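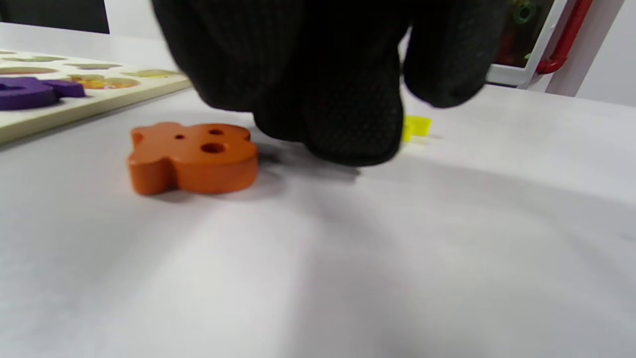 Iyamu, commenting under my last column, put it this way: you learned to tie your shoes because somebody showed you, so why shouldn't a machine learn the same way, and why do you sound so annoyed about it?

Fair enough. I am a little annoyed, and I'll try to say why.

When I tied my shoes for the first time, my mother didn't have to do it 208 times while I stared at her fingers. She did it maybe twice, slowly, and then let me make a mess of it. Most of the learning was in the mess. What gets called "showing a robot" is a different business. A person does the job, every motion is saved, and the person does it again, and again after that, until there is a pile of recordings big enough to train on. The robot isn't in the room asking why. It gets the pile.

I don't think the pile is worthless. I think the word "teaching" flatters it.

Take the wooden number puzzle, which anyone who has spent time around small children knows by heart. Bright chunky numbers, a tray with a hole for each. It's a popular choice for this kind of work and I can see the appeal. The pieces are easy to tell apart, and everybody agrees on what finished looks like. Nothing spills. It is also a task where the toy maker has already done the hard part. The shape of the hole tells you where the piece goes. Whatever a machine learns from that, it has learned in a world arranged for three-year-olds.
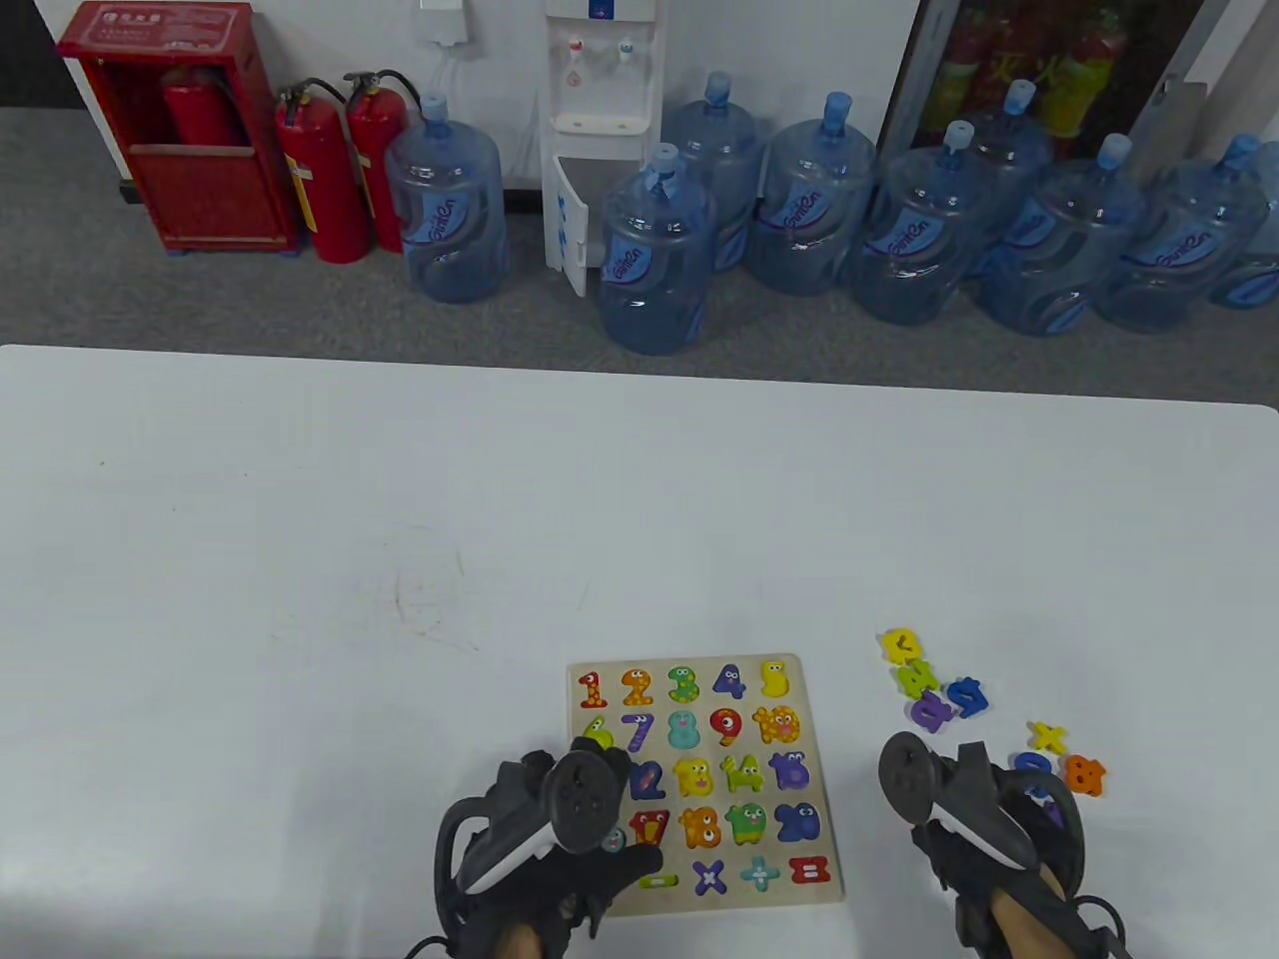
Number board and loose pieces, with a black controller in each hand.

The Skornov people, whose newsletter I read more faithfully than I probably should, wrote that they had collected 1,625 demonstrations of one tabletop task. They gave the figure as if it settled something. I wanted to know how many of those were bad. How many times did the person fumble, get bored, switch hands, pick up the 7 and put it down again? Were those thrown out? If they were, the robot has never seen anyone recover from a mistake. If they stayed in, it has been carefully taught to fumble. Either choice can be defended, but you have to tell us which one you made, and the newsletter didn't.

Then there's the equipment. Put on gloves and straps, hold a gripper, and try to do something you've done all your life. You do it differently. You slow down and pick from the side you'd never pick from, and you start acting out the job for the recording. I did an afternoon of this at an open day at Pakonus and by the end my wrists ached and I was handling blocks like a man defusing them. That stiffness went into the data along with everything else. Remote control is worse, in my limited experience, with a lag just long enough to make you overshoot.

The usual answer is that it averages out. Does it? If everyone wears the same gear, everyone is stiff in the same direction, and adding more people gives you more of it. 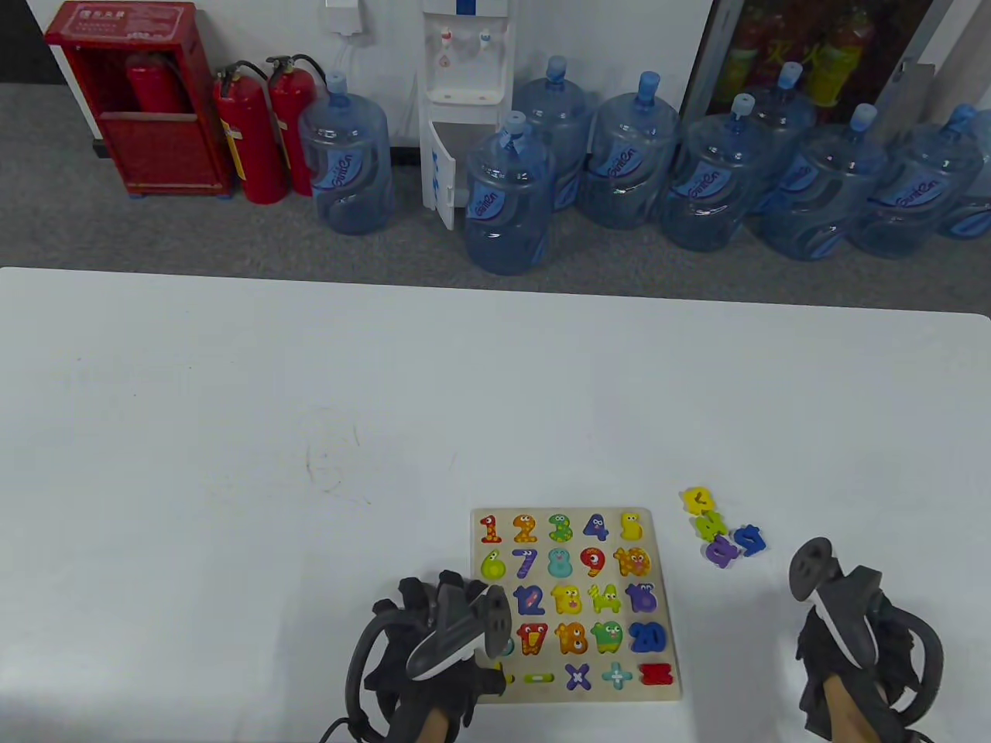
Four pieces off the board, a gripper in each hand.

Predska claims its arm gets 80 percent of placements right after training on this sort of material. I have no reason to call that a lie. I'd like to see the number again with the table turned, a different lamp, and a board from another store. I'd like to hear what the arm does in the other cases, too. A child who can't get the 9 in will flip it, bang it, or hand it to you. Those are three decent strategies, and the last one is the best of them.

So, to Iyamu: yes, show the machine. I have no better plan, and writing out rules for every little motion went badly enough for long enough that I don't miss it. But publish the failures with the successes, say what the gear did to the people wearing it, and go easy on the word "learned" until somebody has swapped the puzzle. I'll gladly come and hold the spare board.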